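Perrine Le Goff on running a small-town laundromat

Posted 4/5/24

Perrine Le Goff bought the laundromat on the main street in Pons with money she had saved for a house. She was working in a hotel linen room at the time and knew the machines, but she had never kept books or signed a lease. The place had 16 washers when she took it over, and five of them were out of order.

"I fixed two of those myself the first week," she says. "Drain pumps, both of them. People leave coins and hair pins in their pockets and it all ends up in the same spot. The other three I had to call Loïc for."

Loïc Gilbert repairs commercial laundry equipment across the county and still comes by when a bearing goes. Le Goff pays him by the visit. She looked at a service contract with a bigger company and decided the monthly fee didn't make sense for a shop her size.

Her first winter was hard. The water heater failed in February, and the replacement came to $3,000 with the labor. She closed for four days and put a handwritten sign on the door with her own phone number on it.

"I got a lot of calls," she says. "Most of them just wanted to know when I'd be open again. One man wanted me to come and get his sheets and wash them somewhere else. I told him I couldn't, and then I thought about it, and that is how the pickup service started."

Pickup now brings in close to half of her income. She collects on Tuesday mornings and returns everything the next day, washed, dried and folded. Her customers include two dentists, a hair salon and a good number of older people who don't want to carry a basket down the stairs. She weighs each bag in front of the customer and writes the weight on the tag.

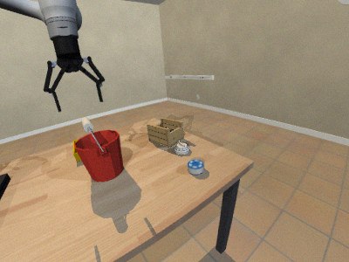 Prices are something she goes back and forth on. She has raised the cost of a wash twice, a quarter each time, and both times she worried about it for weeks. Her landlord, Benoît Leclerc, told her she should have gone up sooner.

"Benoît was right about that, but he also raised my rent $400, so I don't know how much I want to thank him," she says.

The gas bill is her biggest expense after rent. Dryers use more than people expect, especially when customers overload them and then run a second cycle. She put up a notice asking people to fill the drum halfway. Some do. She has also stopped selling detergent from a vending machine, which jammed all the time and took up a wall she wanted for a folding table. Detergent is sold at the counter now, in paper cups, one scoop to a cup.

Asked what she would tell someone thinking of buying a laundromat, she takes a while to answer.

"Go and sit in it," she says. "Go on a Sunday and go on a weekday night. Look at which machines people walk past. If they walk past one, there's something wrong with it, even if the seller says it runs. And ask to see the water bills, all of them for two years. The seller will tell you what he earns, but the water bill tells you how many loads he did."

She also suggests checking the floor drains and the age of the electrical panel. Hers had to be replaced in the second year, a $900 job she had not planned for.

She has one employee, Jérémie Leblanc, who works evenings and closes up. He does the mopping and empties the lint traps, and he handles the lost and found - mostly single socks, which are kept for a month in a box under the counter.

Le Goff has been asked whether she would open a second shop. There is an empty storefront in Fullden that she has driven past a few times. It has parking, but the sewer hookup would have to be redone, and she hasn't called the owner.

"I'd want a year where nothing breaks first," she says. "I haven't had one yet."

The laundromat is open every day from six in the morning until ten at night. The last wash goes in at nine.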